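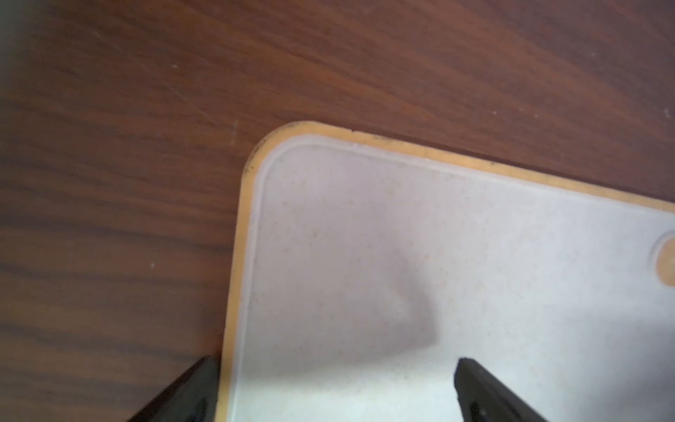 Part 3: Oiling and looking after your Curnimton table top

Right, so the legs are on (Part 2), the table is standing where you want it, and you're itching to put a cup of tea on it. Please don't, not just yet. The tops leave my workshop sanded but bare, and bare wood drinks up tea like you wouldn't believe. Give it a couple of evenings and you'll have a finish you can live with for years.

I wrote the first version of this guide for the small Seso side table and have since stretched it to cover the Purba dining table too. Where the two differ I'll say so. If you've got one of the older tops with the rounded corners, everything still applies, you'll only need to go a bit more carefully with the cloth at the edges.

What you'll need

One tin of Lumovik hard oil, the 380 ml size. It does three coats on a Seso with plenty left over, and two and a bit on a Purba, so Purba owners get two tins in the box.
Lint-free cotton cloths. Old T-shirts are lovely for this, but cut the seams off first.
A sheet of fine sandpaper, 240 grit or near it, and a cork block to wrap it round.
A soft brush or the brush end of your vacuum cleaner.
Rubber gloves, the thin sort.
A metal bucket with water in it, for used cloths (see the caution further down, and please do read it!).

3.1 Getting the top ready

1. Bring the table into the room where it's going to live and leave it there overnight. Wood moves a little when it changes rooms and I'd sooner it did its moving before the oil goes on.

2. Brush or vacuum the whole top, going with the grain. Then do it again. Dust settles faster than you'd think, and every speck you leave behind will be a little bump under your hand later on.

3. Look across the surface with a lamp held low to one side. Overhead light hides things. Low light shows up every faint scratch and pale mark, and this is your last easy chance to deal with them.

4. If you do find a scratch, wrap the sandpaper round the cork block and rub gently along the grain. Never across it, and never in circles, however satisfying that feels. Feather it out well past the mark so you don't end up with a dip.

5. Wipe the top with a barely damp cloth and leave it for an hour. It may feel slightly furry afterwards. That's the grain lifting, and it's fine. A few light strokes with the sandpaper will flatten it.

6. Brush off again. Yes, again.

Note: some tops are much stripier than others. I choose boards for how well they sit together and let the pattern do what it likes, so you might have bold dark bands at one end and hardly any at the other. Oil makes the difference stronger. If you'd prefer a quieter look, test a patch on the underside first and see how you feel about it in daylight.

3.2 First coat

1. Stir the tin with a flat stick, right down to the bottom, for a good couple of minutes. Don't shake it. Shaking puts bubbles in, and the bubbles end up on your table.

2. Put your gloves on and open a window. The smell isn't awful but it does hang about.

3. Pour a small puddle, the size of a jam jar lid, in the middle of the top. Spread it out with a folded cloth, working along the grain. Keep going until it's all taken up, then pour another. Small puddles, always. My very first attempt was one enormous puddle and I was chasing it off the edges for half an hour.

4. Do the edges and the ends last. The ends soak up far more than the face, so go back to them a second time.

5. Wait 15 minutes. Make that cup of tea now (and drink it somewhere else).

6. Take a clean cloth and wipe everything off. Really everything. The top should feel dry under your palm, with no slippery patches. Any oil left sitting on the surface goes sticky, and sticky is a nuisance to put right.

7. Leave it overnight, with the window open a crack if the weather allows.

CAUTION: oily cloths can heat up on their own as they dry and catch fire. I mean this one. Don't scrunch them up, don't leave them in a pile and don't drop them in the kitchen bin. Put them straight in the metal bucket, under the water, as soon as you've finished with them. Lay them out flat outdoors to dry, away from anything that burns, before you throw them away.

3.3 Second and third coats

These go on just like the first, only you'll use much less oil. Between coats, run your hand over the surface. If it feels rough, give it the lightest rub with used sandpaper (fresh stuff bites too hard here), brush it off and carry on.

Seso tops want three coats. Purba tops are happy with two, plus a third at the ends and anywhere that elbows and plates will be.

Room temperature matters more than I first gave it credit for. Below 12 degrees or so the oil takes an age to go off. If you're working in a chilly spare room in January, allow two nights between coats, or wait until April and do it with the windows open. The table won't mind waiting if you throw a clean sheet over it.

3.4 The first few weeks

You can use the table gently after two days, but the finish goes on hardening for a good while after that. Until four weeks are up:

No hot pans or teapots without a mat.
No wet glasses left standing.
No tablecloths, especially plastic-backed ones. The oil needs air.
Nothing heavy dragged across it. Lift things, even the fruit bowl.
Wipe spills up straight away, with plain water and a soft cloth.

After that you can relax a good deal. I still use mats under hot things on my own table, mind.

3.5 Everyday care

Dust it dry, or wipe it with a damp cloth that's been wrung out hard. A drop of washing-up liquid is all right now and then. Spray polishes aren't, and neither are those foam wipes, which leave a film that new oil can't get through.

Once a year, or whenever water stops beading on the surface, give it a single thin coat as in 3.2. A 40 ml sample pot is plenty for a Seso. Give everything a clean first and let it dry properly.

3.6 If something's gone wrong

Sticky all over: too much oil left on. Put a little fresh oil on a cloth, rub it in to soften the old stuff, then wipe the lot off hard with a dry cloth. You may need to do this twice.

Dull patches: those spots were thirstier. Oil just the patches, wipe off after 15 minutes, then do one thin coat over the whole top to even it out.

White ring: usually trapped damp. Leave it a couple of days and see if it fades. If it's still there, sand lightly along the grain and re-oil.

Small gritty bumps: dust in the finish. Rub down with the fine paper, brush off and add one more coat.

Part 4 covers the extending leaf on the Purba. Seso owners can skip straight to Part 5, which is about tightening the leg bolts.

Guide last updated January 20, 2022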